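Print this page
E-mail this page

Part-time Night Desk Clerk, Bélanger House

Bélanger House is an 88-room guesthouse two blocks from the county hospital. Most of our guests are families of patients, traveling nurses and people in town for early appointments. We are looking for a night desk clerk to start in September.

The shift runs from 10 p.m. to 6 a.m., three nights a week, with a fourth night every other week. You will work alone at the desk. A maintenance worker is on call, and the morning clerk comes in at 5:45 a.m. so there is time to hand over.

What you will do

Check in late arrivals and take payment. The Drultex booking system is used for everything, including key cards. You don't need to know it already. We train you on it over four paid day shifts before your first night.

Answer the phone. Calls after midnight are mostly from guests who are running late or from the hospital's family office asking if we have a room.

Walk the three floors twice a night and write down anything that needs fixing – lights out, doors that don't latch, noise.

Run the night report, which takes 50 minutes or so the first few times and much less after that.

Set out coffee and the cold breakfast by 5:30 a.m.

Hand out extra towels and blankets from the linen closet behind the desk. Laundry is done by the day staff.

What we need from you

You should be 18 or older, able to stay awake and polite at 4 a.m., and comfortable with people who may be tired or upset. Basic computer skills are enough. A second language is useful but not required. Some lifting is involved, up to a full luggage cart.

Hotel experience helps. We have also hired people from grocery stores, call centers and a school bus garage, and they did fine.

Pay and benefits

Pay is $129 per shift during training and $152 per shift after that. Parking is free in the Bruster Street lot. Clerks get a meal from the kitchen each shift and paid time off after 90 days.
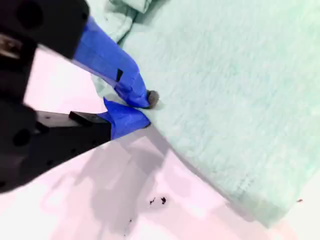

Can I switch to days later on?
Day openings are offered to current night clerks first, but they don't come up often, so please apply only if nights suit you for at least a year.

How to apply

Bring or mail a resume and the names of two references to the front desk at 262 Zidel Avenue. The desk is open at all hours. If you would rather fill out a paper form, ask for one there. Interviews last half an hour and are held in the afternoon, or at 9 p.m. for people who work days. We call everyone who interviews, whether or not they get the job.

Contact us | Copyright Bélanger House | Back to top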